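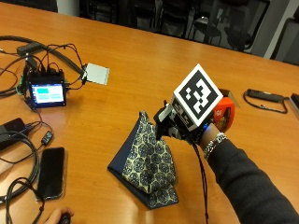
Mingxuan Hou writes that the shrinkage note in the March issue left out the step that matters most, letting the cloth rest before it is measured, and that two readers following it with the same bolt of linen could easily come back with different results. The point is accepted. The March note said to wash, dry and measure. It should have said to wash, dry, rest and measure, and it should have said how long. A fuller version of the procedure follows, with corrections from Grethe Thygesen and Leokadia Dudek worked in.

Cut the test piece well away from the selvage. The edge of a bolt is woven under different tension from the middle, and a piece taken there will usually read low across the width. A piece cut from the first turn of the roll is also a poor choice, as it has often been handled and stretched in the shop. Mark the warp direction on the piece before cutting it free. Plain-weave cloth in a solid color gives very little help once the piece is loose.

Lay the piece flat, without pulling it, and leave it overnight in the room where it will be measured. The Tandham group keeps its workroom at 22 degrees Celsius and records the humidity next to each reading. Temperature has little direct effect on the length of a cotton or linen cloth. Humidity has a good deal more, and a reading taken on a damp morning should not be compared with one taken beside a radiator.

Mark two points 300 millimeters apart along the warp and two more at the same distance along the weft. Three pairs in each direction are better than one, and the average of the three is the figure to write down. Use thread for the marks. Laundry pens are sold as permanent, but the line tends to spread in the wash, and a mark that has grown two millimeters wide is no use for a measurement of this kind. A single stitch in contrasting polyester thread, tied off loosely, holds its place and can be read from either side.

Wash the piece the way the finished article will be washed. This was the other omission in March. A gentle cold wash tells you nothing about a tablecloth that will spend its life in a hot one. If the article will be tumble dried, tumble dry the test piece too, and put enough other cloth in the machine to make up a normal load. A small piece alone in a drum gets knocked about far more than it would in ordinary use.

After drying, leave the piece flat overnight again, in the same room. Do not iron it first. Ironing under steam can put back part of the length that washing took out, and the cloth will give it up again at the next wash. If the article will always be ironed, take one set of readings before pressing and another after, and keep both.

The calculation is short. Subtract the new distance from the old, divide by the old, and multiply by one hundred. A loss of nine millimeters on 300 is three percent. Warp and weft are reported separately. Averaging the two hides the very thing a cutter needs to know, as most woven cloth loses more in the warp, where it was held tight on the loom and again in finishing.

Leokadia Dudek adds that one wash is seldom enough. Cotton generally loses most of its length in the first wash and a little more in the next two. Linen can be slower. She runs three cycles on everything and cuts from the third figure. Cloth sold as preshrunk goes through the same three cycles in her workroom, with no allowance made for the label.

Ulises Ocampo asks whether any of this applies to wool. It does not, or only in part. Cotton and linen shorten mainly through the release of tension left over from weaving and finishing, and that process runs down. Wool can also felt, and felting goes on for as long as there is heat, water and movement. A three-cycle figure for an untreated wool cloth is a record of three cycles and should not be read as a limit.

The record sheets from Ernholm have now been typed up by Asger Kvaran. There are 584 of them, covering cotton, linen and mixed cloths, with the warp and weft readings in separate columns and the wash temperature given where it was known. Sheets with no wash temperature have been kept but are marked as incomplete. Readers who want to add their own results should use the same columns and state the number of cycles. Results given as a single percentage, with no direction, cannot be entered.

The Kasprzak pattern sheets will carry the corrected procedure on the back from the next printing, a run of 3,000. Copies of the old sheet are still good for the pattern itself. Corrections to this item should reach the Viseswood address before the next issue closes.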